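Bimanual sort cell: software walkdown before unattended runs
Cell: Lellside, bench 2
Task: bottles from table into bin, two arms
Controller build: Prilell 1462
Filled in by: Tuva Eklund
Second reader: Wim Maes
Month: December

How we use this sheet: mark each line OK, OPEN or N/A and write something in the comment even if it's short. "OK" with no comment has bitten us before. Open items don't block supervised runs unless the line says so.

1. BEFORE POWER

1.1 Config on the controller matches the one in the repo
OK. Hashes match on both arms. The new deploy script prints them next to each other now and I love it, thank you Wim.

1.2 Joint limits loaded from file, not from defaults
OK. Pulled the file on purpose and the controller refused to start, as it should. Put it back.

1.3 Cable slack allowed for in wrist limits
OPEN. Left arm is fine. On the right I can drive the last wrist joint to a point where the cable goes tight before the soft limit trips. Proposed tightening the limit by 20 degrees on that side. Wim to review. Blocks unattended running.

1.4 E-stop state visible in the operator screen
OK. Shows up right away. Banner is still a very cheerful green when the stop is released, maybe save that for "ready".

2. PERCEPTION

2.1 Wrist camera calibration is current
OK. Redone this morning for both arms. Reprojection error went down from last time and the overlay sits right on the bin rim.

2.2 Detector finds clear bottles against the marble top
OK with a note. The veins used to give us ghost detections all over the place, and after retraining on the Tangen set (1,635 labeled frames) I saw hardly any. So pleased with this one! Bottles with a label or a colored cap are easy. A bare one close to a wall still drops in and out, so the tracker has to hold it over the gaps.

2.3 Liquid in bottle flagged separately from empty
OPEN. The class exists in the model but the planner ignores it and uses the same grasp force for both. Needs a field in the pick message. Small job, I'm happy to take it.

2.4 Objects outside the task are masked
OK. The little storage piece in the back left corner is in the static map and gets no grasp proposals. Check again if anyone moves it.

3. PLANNING AND ARM COORDINATION

3.1 Bin volume reserved by one arm at a time
OK. The lock works. I killed the left arm's process while it held the lock and the right arm waited, then raised a fault. It did not grab the lock by itself.

3.2 Idle arm keeps clear of the drop path
OK. Right arm holds over the open side of the table while the left one is dropping. It could wait a bit farther back, but the margin is inside the rule.

3.3 Collision model includes camera brackets
OK. Added since the last sheet. Before this the planner thought the wrists were much slimmer than they are, and you could tell.

3.4 Bottle leaning on the bin
OPEN. The planner treats it as part of the bin and skips it until the end, then approaches from above, where the rim is in the way. Wim has a sideways approach in a branch that looks really promising. I tried it 6 times in simulation and every one planned cleanly. Not yet on hardware.

3.5 Replan time within budget
OK. Noticeably quicker than the November build even with a full table.

4. GRIPPER AND RELEASE

4.1 Release only when the tool point is over the bin opening
OK. The check uses the live bin pose now.

4.2 Timeout on a failed release
OK. Opens, backs off, tries once more, faults. Log text is readable by a human, finally.

5. LOGGING AND TOOLING

5.1 Both arms on the same clock
OK. No drift worth writing down over the morning.

5.2 Esta replay opens the log without manual steps
OK. Drag it in and there it is, with camera views and joint traces lined up. This alone saves me most of an hour per fault.

5.3 Disk alarm set
N/A on this bench, logs go to the server.

RESULT
Supervised runs: yes.
Unattended runs: no, pending 1.3. Items 2.3 and 3.4 can follow.

Comment from second reader: Agree on 1.3, but please try 15 degrees first, I'd like to keep some reach toward the back wall. For 3.4 I'll rebase the branch so you can run it slow on the bench. Great to see 3.1 tested by pulling the process. Let's make that a standing step on the sheet. WM 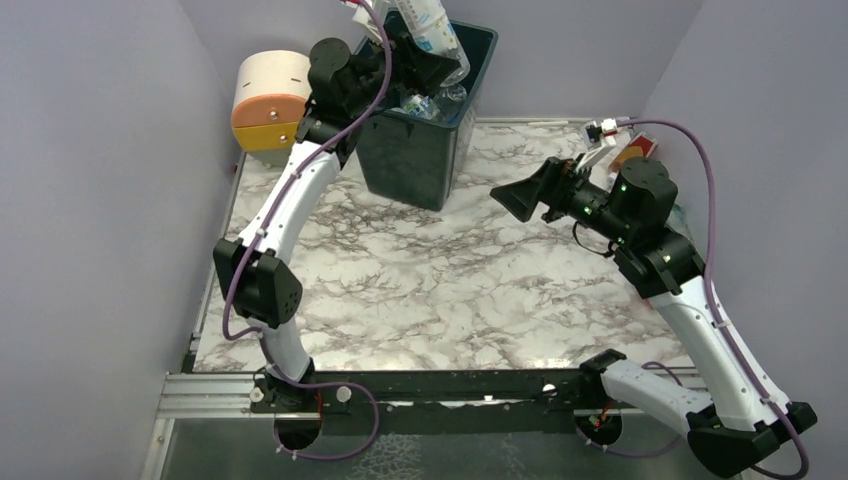
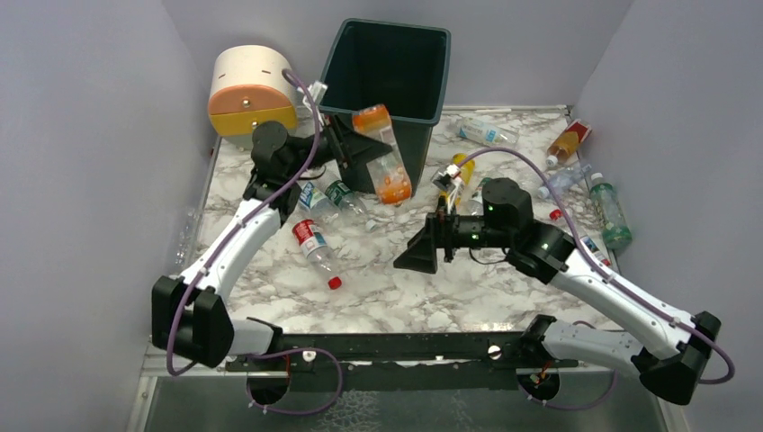

Bench 2, Lellside. First picture: left arm with a bottle over the bin (4.1), right gripper empty. Second picture: bottles spread over the table, one leaning on the bin front (3.4).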